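Module 3, handout 2 -- Valerian root: from the ground to the capsule

Read this before the practical. The notes cover the plant, the way the root is handled after lifting, and the points to check on a label. Dosage is dealt with in a later handout.

## The plant

Valerian (*Valeriana officinalis*) is a tall perennial that grows wild across much of Europe and parts of Asia. It likes damp ground: ditches, river banks, the edges of wet woodland. The flowers are pale pink or white and smell sweet. The root smells quite different, and the smell gets stronger as it dries.

The parts used are the rhizome and the roots attached to it. Leaves and flowers have no place in the standard preparations.

## Lifting and drying

Roots are normally lifted in autumn, once the top growth has died back. At the Clurkik plot the last rows come up before December, as the soil is too heavy to work after that. Wash the roots quickly and split the thick ones lengthways. Don't leave them to soak.

Drying should be slow. High heat drives off the volatile oil, and a root that has been dried too fast can look perfectly good and still be poor material. 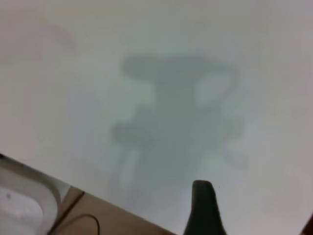
Why does dried valerian smell so much stronger than fresh?

Certain compounds in the root break down slowly after lifting and release isovaleric acid, which has a sharp, cheesy smell. A strong smell tells you the root has been dried and stored for a while. It does not tell you how good the root is.

## Types of preparation

- **Tea:** cut dried root, steeped in hot water with a lid on.
- **Tincture:** root steeped in a mixture of alcohol and water, then pressed and filtered.
- **Dry extract:** a liquid extract with the solvent removed, usually sold in tablets or capsules.
- **Powder:** ground whole root, nothing removed.

Powder and dry extract are often confused, even in shops. A capsule of extract may stand for several times its own weight in root, so the two can't be compared by weight alone. Look for the ratio on the label. 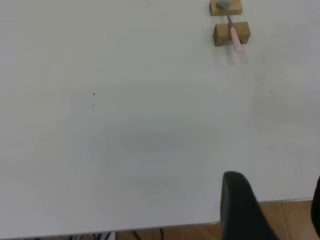
The ratio gives the weight of starting root against the weight of finished extract. If 20 kg of dried root gives 5 kg of extract, the ratio is 4:1. Some labels leave out the solvent, and without it the ratio says rather little -- water and alcohol pull different things out of the same root.

## What the evidence says

Valerian has a long history of use for poor sleep and restlessness. Trials have given mixed results. Many were small, and they used different extracts, which makes them hard to put side by side. In written work, say "traditionally used for" unless you are citing a particular study.

It can cause drowsiness, and it should not be combined with alcohol or sedative medicines without advice from a doctor or pharmacist. It is generally not advised in pregnancy.

## For the practical

Compare the Plunier and Hukuder samples. The Plunier root is batch 3864. For each sample write down:

1. the form (cut, powder or extract)
2. the part of the plant used
3. the ratio and solvent, if given
4. the storage advice

Bring the completed sheet to the Wilczyńska room. If a detail is missing from a label, write "not stated" and leave it at that.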